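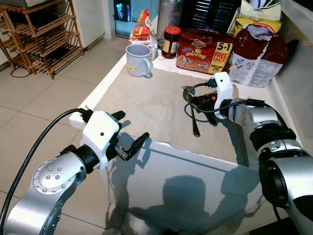 Sorkosport house wrote:
> Can whoever is at Mullutport tell us what's still on the kitchen counter before we do the big shop? We bought noodles twice in October and ended up with 17 packs, not doing that again. Also is there a mug we can use or do we bring our own. And does the food have to come off the counter for the handover or can it stay

Feb 27, 2022
Posted by: Mullutport kitchen

Quick answers, have to run in a minute.

Noodles: yes, the red Indomie Mi goreng multipack, the 5+1 one. DON'T buy more. It's by the jar with the red lid. Big dark red bag is over to the right of it, snacks leaning on the wall behind.

Mug: there's one. Pale, no pattern, still has the little yellow sticker on. Bring your own if there are more than two of you drinking coffee at once.

Food: can stay, but pushed back. The handover people from Kragh want the front of the counter free so they can check it for burns and knife marks. Same as last time. So tall things at the back, bags next to them, mug in front where you can reach it.

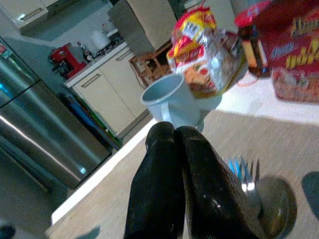 TO DO BEFORE YOU COOK ANYTHING

- bags closed. Clips are in the drawer, use them, we had ants in October
- tall brown bottle with the red cap goes upright, never on its side, learned that one in the old kitchen
- wipe the counter first, THEN put the placemat back. Crumbs get into the weave and you can't get them out
- shoes on the rack by the glass door please. Not next to it
- tongs and forks washed and dryed the same night

On the sink. Same rule as always, basin is for washing and then it's empty again, the tray is where clean stuff waits. If the tray is full put things away before you wash more, don't start a second pile. Sponge gets changed when it smells, spares are under the sink.

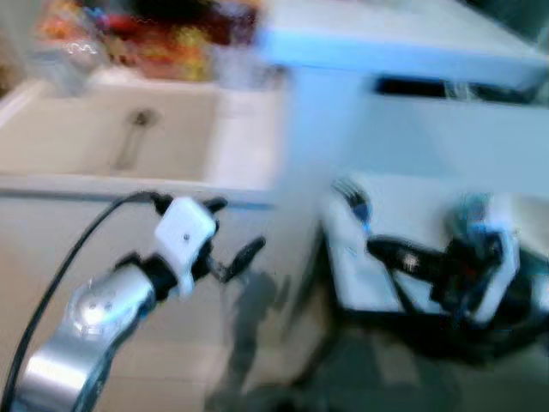 Sink end of the kitchen, tray and fork on the right.

Money: kitchen pot is at 209 right now, so plenty for basics. Keep receipts. Nillow delivers to us but not past 3 in the afternoon, order in the morning or walk.

Placemat is fraying a bit at one corner edge. Don't pull the threads, don't put it in the machine, shake it out of the window and thats enough. If someone wants to hem it, be my guest, it's the only big one we've got. Jar lid on tight after use, label facing front so people stop asking whats in it.

Anything I forgot just reply to the list, I'll see it tonight. 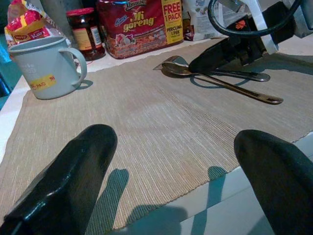 Recent on this list

- Bin bags, which size
- Sorkosport freezer: label your stuff
- Handover with Kragh, what they checked
- Re: Re: ants
- Nillow order, missing rice
- Spare key for Mullutport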